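Ticket 278 - Skilau desktop client, project gallery previews loading very slowly
Status: open, waiting on support
Product: Skilau client, self-hosted on a Pemurska box
Opened: 26th August

Hi again! I'm turning my old ticket into a running log so it's all in one place, because I keep losing track of what I've tried.

Quick recap. We're a small office and we keep all our project pictures and paperwork in Skilau. Up until the last update the gallery opened pretty much instantly. Now I click on a folder and get gray squares for ages, and then the previews pop in one at a time. The full-size files open fine if I double-click them, so I don't think the files are damaged. It's only the previews.

Tried so far:

Cleared the preview cache from the settings menu. Faster for one folder, then right back to crawling.

Restarted the Pemurska box (twice, the second time by the power button, sorry). No change.

Plugged my laptop straight into the switch with a cable in case it was the wifi. Same gray squares, so I'm calling the wifi innocent.

Turned off the Omach backup job. I really had my hopes up for this one, since it likes to kick in right when I'm working! It did bring the disk activity way down, but the gallery didn't care. I've turned it back on because I get nervous without it.

Made a brand new folder with 11 pictures in it. Loads right away. Copied the same pictures into the big Salminen folder, which has some 700 files in it, and there they're slow. So it looks like folder size matters, but we had that same folder before the update and it was fine.

The log has this line over and over whenever I open the big folder:

preview worker timeout after 400 ms, requeued

I don't know if 400 is the normal setting or something the update changed. I looked for a place to raise it and couldn't find one - is it in a config file somewhere?
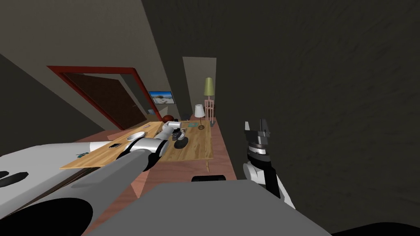

Attachment 1: simulation render, robot arm over a wooden table

If you need the original folder zipped up I can do that too, just tell me where to upload it because it's too big for the ticket form (I tried).

One more thing I forgot: sorting by name instead of by date makes the first row show up sooner, but the rest is still slow. And can I roll back to the previous version without losing the tags? We spent most of last October tagging stuff and I'd really rather not do that again.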